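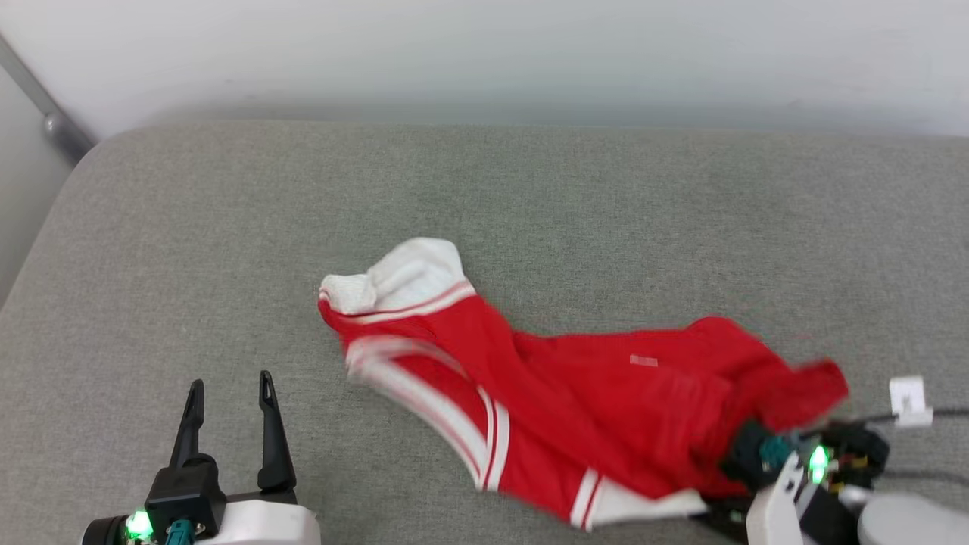 Speckled gray fabric against a pale backdrop.

Home News Reviews Interviews Guides Forum Log in

Zundik wants your mornings, and its lead designer isn't sure why that bothers people

Life games used to let you alone once the sun went down. Zundik, the farming and village game from the small studio Gemow, has other ideas. Its shops open on a real clock, its crops need checking by 9 a.m. in your own time zone, and the villagers of Dravbridge remember if you skip a day. The game has been in early access since November. I have put a lot of hours into it, a good part of them annoyed, so I asked the lead designer for an hour on the phone and got most of one.

The first thing I brought up was the morning bell. Miss it and your turnips lose a grade of quality. Miss it three days running and they rot.

"It's a nudge," the designer said. "We want people to have a little ritual. Coffee, bell, turnips."

I said a nudge that destroys your turnips sounds more like a fine. There was a pause.

"We've heard that. We made it gentler in the second patch. It used to be two days."

That is true, and the patch notes made quite a lot of it. They made less of the fact that the same patch doubled the price of the greenhouse, the only building that protects crops from the bell. When I asked if the two changes were connected, the designer said the economy team had been planning the greenhouse change "for a while" and that it was "kind of a coincidence of timing." Make of that what you like.

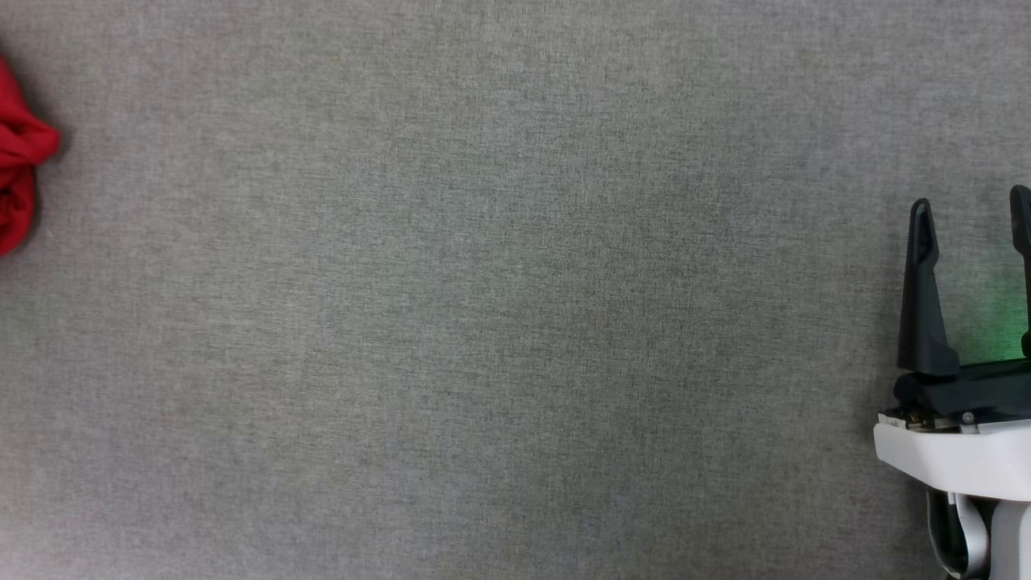
Red cloth at the left, gray fabric.

We moved on to the collecting. Zundik advertises 1,302 items to find, and the number is on the store page in large type. I had gone through my own catalog the night before and found 104 of them were the same wooden stool in different paint.

"People love the stools," the designer said. "I get why you'd laugh, but we have players who only do stools."

Would those players mind if the store page counted the stool once?

"Probably not. But marketing would."

I liked that answer better than most of the others, because it was short and I believed it.

The fishing is where the game is at its best, and I said so. The line feels heavy, the pond is quiet, and you can sit there for a long time with no bell going off. The designer brightened up a good deal at this point. Fishing was apparently the first thing that worked in the prototype, before there was any village at all, and for months the whole game was a dock and a bucket.

"There was a version where that was going to be it. Just the dock. You'd pay a few bucks and fish. I still think about that one sometimes."

So do I, having now heard of it.
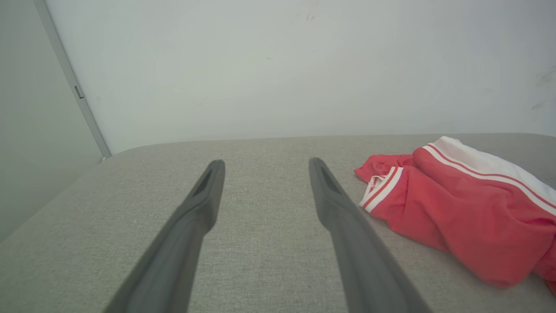
Two gripper fingers, dark gray and open wide.

Then there is Nieto, the island that was promised for launch and has been pushed back twice. Every save file has a ferry ticket for it sitting in the mailbox, unusable. The forum has a long thread of people showing off their tickets, and the tone in there has turned. The designer now says Nieto will come as a free update with 12 new villagers, and that it's "very playable internally."

I asked whether "very playable" meant finished.

"It means you can walk from one side to the other and nothing falls through the floor - mostly."

And the villagers? "Four of them talk."

No date was offered, and I didn't push, having been given dates for this before. I did ask for one plain promise, that the island wouldn't come with a bell of its own. The designer laughed and said it was a fair question, then talked for a while about tides, which will run on the real clock, and which will decide when you can reach the far beach. Some shells will only turn up at low tide. Low tide, in the current build, is early in the morning.

"But nothing rots," the designer said. "You can put that in."

Zundik is still in early access. Co-op was mentioned on the original roadmap and is no longer on it - the designer said the team is "looking at it," and had to go to a meeting.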